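# Projektbericht: Zweites Leben für Denim

Im November haben wir mit der Sammelaktion angefangen, und der Rücklauf hat uns echt überrascht. Unser Ziel im Projekt Hondside: aus ausrangierter Jeanskleidung robuste Taschen nähen und nebenbei verstehen, wie sich der Stoff verhält, wenn er schon viele Jahre getragen wurde. Wir haben in 4 Gruppen gearbeitet – Sortieren, Auftrennen, Zuschnitt und Nähen.

Am meisten gelernt haben wir beim Sortieren. Denim ist eine Köperbindung, die schrägen Linien erkennt man mit bloßem Auge, sobald man den Stoff nah genug vor sich hat. Besonders spannend fanden wir die ausgewaschenen grauen Töne! An den Säumen bleibt die Farbe oft dunkler, auf den Flächen wird sie heller, und genau diesen Verlauf wollten wir in den Taschen behalten.

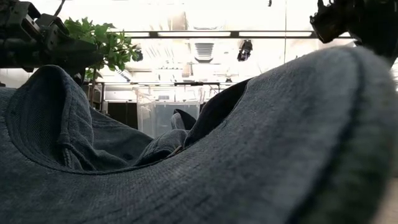 Schwerer Denim legt sich kaum von allein glatt. Er bleibt in runden Wülsten stehen, und wer dann gleich anzeichnet, schneidet schief (ist uns zweimal passiert). Also erst ausstreichen, dann bügeln, dann die Schablone »Nijs« mit Kreide übertragen. Die Säume haben wir ganz gelassen und als obere Taschenkante benutzt, das spart eine Naht und sieht richtig gut aus.

Insgesamt kamen 1.385 Gramm Reststücke zusammen, die für keine Tasche reichten. Daraus entstehen jetzt Untersetzer. Noch offen: die Henkel, das Innenfutter und ein besserer Platz für die Garnkiste.

Stand: 19. Januar 2024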